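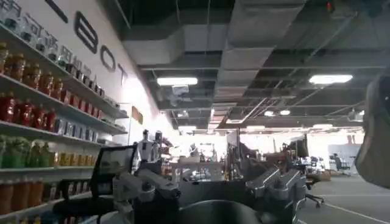 Storko Opens a Drinks Aisle With No Store Attached

NARNECK, 21 August 2021 - Storko, which has spent years telling shopkeepers where to put their drinks, has finally had to decide where to put its own. The company today opened the Narneck Shelf Room, a large open space fitted with store-style shelving and stocked for the study of one modest question: why does a tidy drinks aisle look so tired by lunchtime?

The room lets small grocers try out a layout before they inflict it on customers. Glass bottles with pale labels have the top shelf, jars with golden lids come next, and the red bottles get a shelf where they can be seen from a good way off. Green bottles share theirs with yellow and gold packs, an arrangement that took longer to settle than the lease.

"People think you put the drinks on the shelf and go home," said Anitha Menon, who runs the Shelf Room. "I have sat through a two-hour meeting on whether jars belong above or below eye level. I called that meeting. I would call it again."

Visiting grocers will work through Storko's restocking course, known in house as Tang. It covers facing labels forward, filling from the back, grouping by color, and the delicate matter of what to do when a row is one bottle short. The approved answer is to pull everything to the front and say nothing. A session lasts 3 hours and takes up to 64 people over the course of a week, in small groups, so that elbows and glass can be kept apart.

The ceiling has been left exposed, with its air duct in full view. Storko's designers call this honest. The accounts department calls it cheaper, and both sides are pleased.

A companion guide, Brukia, goes out to 2000 independent shops in December. It contains shelf plans for narrow stores, corner stores and stores whose owners insist they have no room for another shelf. Menon wrote most of it and would like it known that the chapter on dusting was cut for length over her objections.

Places on the course are free to independent grocers. Bookings are taken at the Storko front desk, extension 1616. Drinks on the shelves are for arranging. Please bring your own.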